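Subject: Re: [prendow-data] Box episodes in sim, which ones to keep
From: Benedek Lakatos
Date: 31st March

On Friday's call Danylo Savchuk wrote in the notes:

> We have 421 box episodes from Turncombe. I would train on
> all of them. Throwing away the slow ones costs us variety
> and I don't see what we gain.
> Also, can we stop randomising the head camera roll?

On the first point I disagree in part. Slow is fine. What I want out are the episodes where the operator stops for more than 7 seconds with both arms still. There are 109 of those. The policy learns the pause and then sits in it, as we saw with the February checkpoint. Trimming the pause is also acceptable if the joint positions match on both sides of the cut. 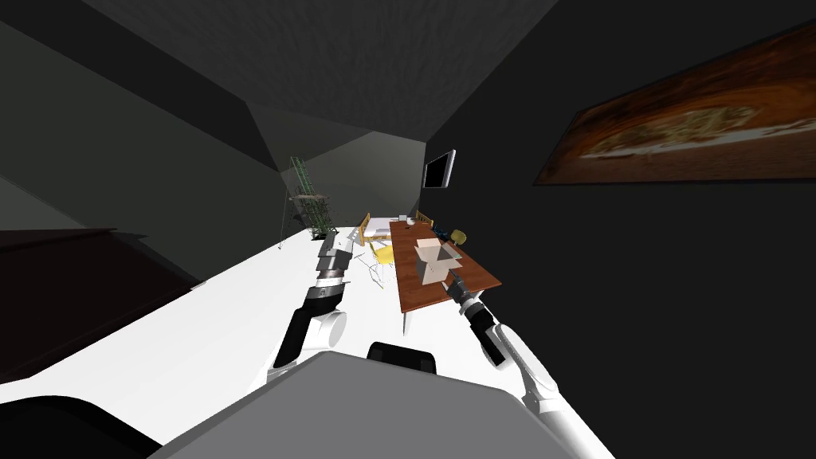 On the second point, please leave the roll in. The runs without it did well in sim with a level view and fell apart as soon as the view was tilted. If the larger angles are the trouble, lower the limit in the config and leave the rest alone.

Two smaller things. The gripper command and the measured gripper width are logged at different rates in the older files, so resample before you merge. And Stan has been writing the task text by hand; please use the fixed strings, or the language encoder sees four spellings of "cardboard".

The target is still 600 clean episodes before we start the long run on Skarkico. I will push the filter script tonight.

Benedek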